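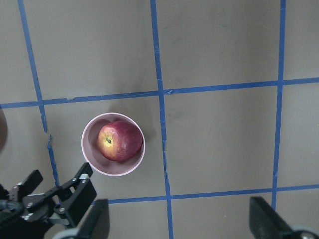
My eating apples have gone woolly again and I'd love to know what I'm doing wrong, because I was so careful this year! We picked the lot in October, wrapped each one in newspaper and put them in the shed in crates, same as my mum used to. I used to keep them indoors, but they went soft in no time in our warm kitchen. So the shed it was. They were lovely until January and then bit by bit they turned to cotton wool. No rot to speak of, skins a bit slack, just horrible to bite into. The tree came with the house so I've no idea of the variety. It's red, flattish, quite sweet, ripens early. Any ideas? I paid 50 quid for proper slatted crates as well, which my husband keeps mentioning.

Posted by skallgate_jan, 20th March

---

plot_sivaprasad wrote:

Early ripening is your answer I'm afraid. Early apples don't keep, doesn't matter how you wrap them. If it's sweet straight off the tree then eat it straight off the tree. The ones that store are the ones that taste like a punishment in October.

---

MarjanD wrote:

Bit harsh! I've had an early red one last until Christmas in a cold garage. But January is pushing it, I agree. What's the shed like? Ours gets the sun on one side and on a bright winter's day it's warmer in there than in the hall. I had a thermometer in it one year and the needle was all over the place. It was the going up and down that did for mine, I reckon, more than the warmth.

Also are you keeping them anywhere near potatoes? I did that once and the apples tasted of earth.

---

skallgate_jan wrote:

Oh no. The potatoes are on the shelf underneath.

Shed is wooden with a felt roof, faces south, and yes now you say it, the cat goes in there to sleep in the afternoons so it must be warm. I never put that together. I did go through the crates every couple of weeks and take out anything bruised, so at least that part was right (I think?).
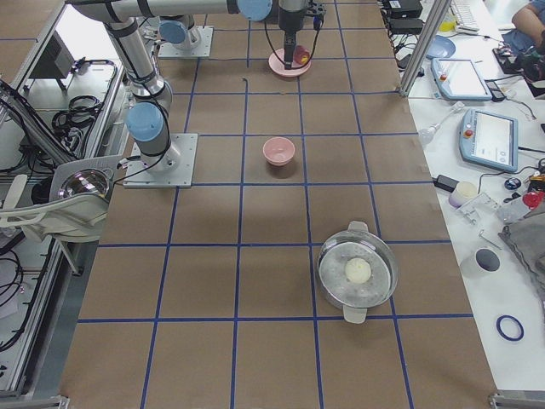 The other thing I wanted to ask was about the newspaper. Mum swore by it but my neighbour says bare on the slats is better so you can see what's going on, and now I don't know who to believe. I only unwrapped the ones on top when I was checking and just had a feel of the others, so maybe I missed a few.

---

plot_sivaprasad wrote:

Newspaper. One bad one in bare slats and it's touching its neighbours before you've noticed. Wrapped, it stays in its own mess.

---

harish_at_trirkville wrote:

Have to disagree with Sivaprasad on that, sorry. I've done both and the wrapped ones got forgotten about every single time, because unwrapping a crate in a freezing garage is a miserable job and you put it off. Bare, single layer, not touching, stalk up. I look in when I fetch the milk from the garage fridge and anything brown goes straight in a pan.

And for small amounts I use freezer bags with a few holes poked in, 6 to a bag, bottom of the fridge. The skins stay tight for ages like that. I've still got a couple of bags of a late russet now and they're fine.

---

plot_sivaprasad wrote:

Not everyone has a spare fridge Harish. And you'd need a fair few bags for a whole tree.

---

harish_at_trirkville wrote:

True! I've only got the two cordons.

---

MarjanD wrote:

Jan, don't chuck the woolly ones by the way. Grate them into a cake, skin and all, you'd never know. Or cook them down with a bit of lemon and freeze it. They're no good for a tart because they go to fluff, but for sauce that's what you want.

If you fancy it, take a couple to an apple day this autumn and get the tree named. I did mine and it was something completely different from what the label said.

---

skallgate_jan wrote:

Cake is in the oven, thank you Marjan! Potatoes have been moved to the cupboard under the stairs. I'll do one crate wrapped and one bare next time, both in the garage, and eat a lot more of them in September. Does anyone do theirs in the loft or is that asking for mice?

---

plot_sivaprasad wrote:

Mice.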